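Reading the Grurarness police call log
5/17/20 | posted by the site owner

The Grurarness police department publishes a log of calls for service. It comes out as a PDF, one file per day, and each line has a time, a call type, a block-level location, and a disposition code. I have been reading it for long enough to have opinions about what it can and can't tell you.

The first point is that a line in the log is a call. It is not a crime, and it is not an arrest. If three neighbors on Durel Avenue phone in the same car alarm, the dispatcher may merge them into one line or may leave three. Both happen, and the merge is not marked.

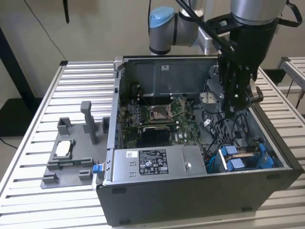 Call types are assigned when the phone is answered and are often left alone after that. A call that starts as "suspicious person" and ends with a stolen bicycle report still shows as "suspicious person" in the daily file. The report itself gets a case number and lives in a separate system. To match the two you need the case number, and the log prints it only when the disposition is RPT.

Locations are rounded to the block. The 300 block of Durel covers both sides of the street, the parking lot behind the pharmacy, and the Kadell storage units. Most of the theft calls on that block are probably from the storage units, but the log won't confirm it.
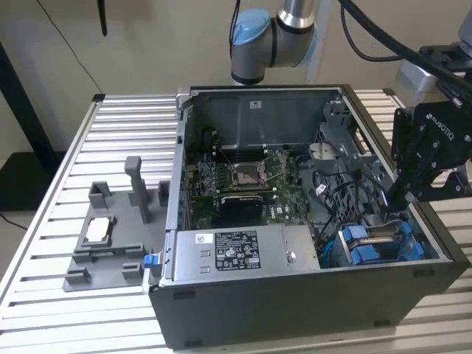 Disposition codes

The codes I see most are these:

RPT: a written report was taken.
GOA: gone on arrival. The officer went and found no one.
UNF: unfounded.
ADV: the caller was advised by phone, and no officer went.
ARR: arrest. It is used less than you would expect, as an arrest made later in the shift is logged under its own line.

ADV is the one to watch. It got much more common this spring when minor reports were moved to the phone. A drop in RPT lines over the same weeks should not be read as a drop in theft.

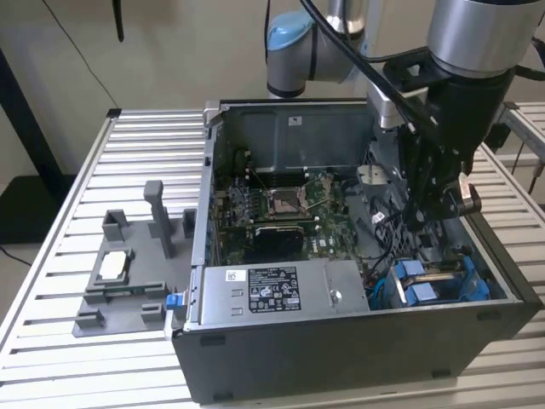 Getting it into a table

I convert each PDF to text with a small script called Lemma, which splits on the time column and writes one row per call. It fails in 2 places. Long locations wrap onto a second line and push the code out of position, and calls that cross midnight appear in both days' files. I fix the first with a check on line length. The second needs a match on time, type, and block, and then one copy is deleted.

A sample of 1,000 rows gave me 40 that still needed fixing by hand. Nearly all were wrapped locations at intersections, where the log prints both street names in full.

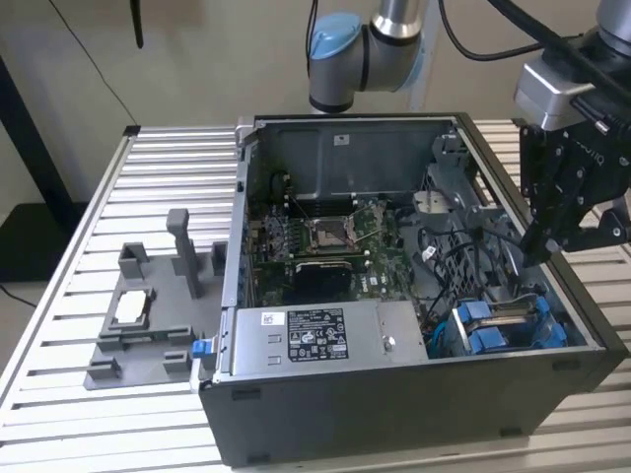 Comparing one month with another is harder. The department changed its call type list at the start of the year and folded "theft from vehicle" into "theft, other." I keep the old label for old rows and add a second column with the new one. Any chart that runs across the change uses the second column only.

If you want the report behind a line, write to the records desk with the date, time, and block. Ask for the incident report and not the "call record," or they will send you a printout of the line you already have. Reports on open cases are withheld, and the reply will say so without giving a date for when to try again. I resubmit when the case shows up on the court calendar.

Related posts
- What the court calendar leaves out
- Durel Avenue: theft calls by hour
- Scanner codes versus log codes
- Lemma: notes on the line splitter

Last updated: May, to correct the entry for UNF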